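Home > Atmospheric Sensing > Infrasound > Drakel

Drakel Infrasound Station for Fireball and Bolide Monitoring
Manufacturer: Vistow
Availability: Built to order
Prices valid from 1st April

Overview

The Drakel is a ground station for recording the low-frequency pressure waves produced when a large meteor breaks up in the atmosphere. It is intended for observatories, university departments and regional fireball networks that already have optical coverage and need a record that does not depend on clear skies or darkness.

The station consists of a differential pressure sensor, a digitizer with satellite timing, a wind noise reduction manifold and a sealed ground enclosure. One station gives arrival time and waveform. Three or more stations, set out as an array, also give the direction of arrival and the apparent speed of the wave across the ground. Most buyers order a set of four so that the array keeps working with one element out of service.

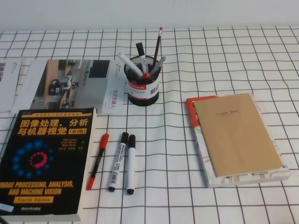 Sensor

The pressure sensor measures the difference between outside air and a reference volume through a calibrated leak. The leak sets the lower corner of the passband. The standard version suits bolides at regional distances. A long-period version with a larger reference volume is available for distant events, where most of the remaining energy is at the bottom of the band. The two versions use the same housing and connector and can be mixed in one array, although the processing software must then be given a separate response file for each.

Each sensor is supplied with its own response file and a calibration sheet signed by the technician. Calibration at Vistow is supervised by Celina Brzozowska, and questions about response curves should be sent to her with the serial number of the sensor.

Digitizer

The Baton digitizer is mounted in the same enclosure as the sensor. It has 24-bit resolution and 3 input channels. The first is assigned to pressure. The second and third can be used for air temperature and wind speed, or left open. Samples are time-stamped from the satellite receiver, and the internal clock holds time through short losses of signal. The clock status is written to every data packet so that affected arrivals can be given less weight later.

Data is stored locally and sent over Ethernet. If the link fails, the station continues recording and forwards the backlog when the connection returns. Oldest files are overwritten first. Files marked as events are kept until they are deleted by the operator.

Wind noise reduction

Wind is the main source of unwanted signal at these frequencies. The manifold has 8 inlets, connected by porous hose laid flat on the ground in a rosette. Hoses should not be buried, and should be inspected for rodent damage in spring and again in August. A wooded site will usually perform better than an open one, even where the open site is farther from a road. 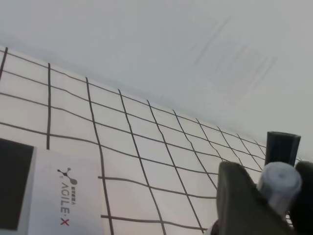
Grid sheet, seen at an angle.

Site layout

For a four-element array, place three stations at the corners of a triangle and one near the center. Spacing depends on the events of interest. Arrays laid out for small, nearby bolides are compact; those for large, distant ones can be some 1,000 meters across. Avoid regular spacing along a single line, which leaves the direction ambiguous. Survey each inlet center and enter the coordinates in the station file before the first recording.

Software

Mottram is the array processing package supplied with the station. It performs beamforming on the incoming data, lists coherent arrivals and exports them as plain text. It does not identify the source. Quarry blasts, aircraft and surf will also appear in the list, and an arrival should be compared with optical or seismic records before it is reported as a meteor. Mottram can be run on stored data from other makers' digitizers if a response file is provided.

Supplied with each station

Pressure sensor, standard or long-period
Baton digitizer
Satellite timing antenna with mast clamp
Porous hoses, manifold and end caps
Ground enclosure with gasket and lock
Response file and calibration sheet
Mottram license for one array

Not supplied

Battery, solar panel, network cable, fencing.

Service and ordering

Sensors may be returned for recalibration at any time. The digitizer does not need to be sent back with them. Spare hoses and gaskets are normally in stock.

For array quotations, contact Anatole Besnard in technical sales. State the number of elements, the sensor version, the type of ground and the power available at the site.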